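Skindeo is hiring a part-time shop assistant for its home goods store. Hours are Tuesday to Saturday, 13 hours a week, with a paid lunch on Saturdays.

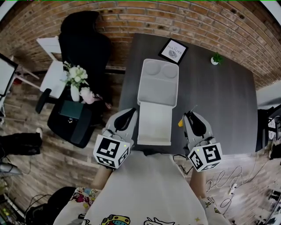
*White storage box, "NATURE" print and small potted plant*

You will unpack deliveries, price stock and help customers. Some lifting is involved. Training takes six days. 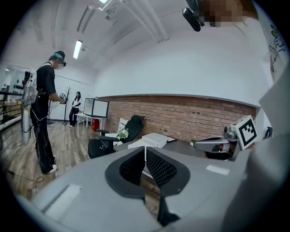 *Gray and black equipment, close up*

Retail experience is useful but not required. Bring a resume to Ritu Kandpal at the front counter by the end of the month.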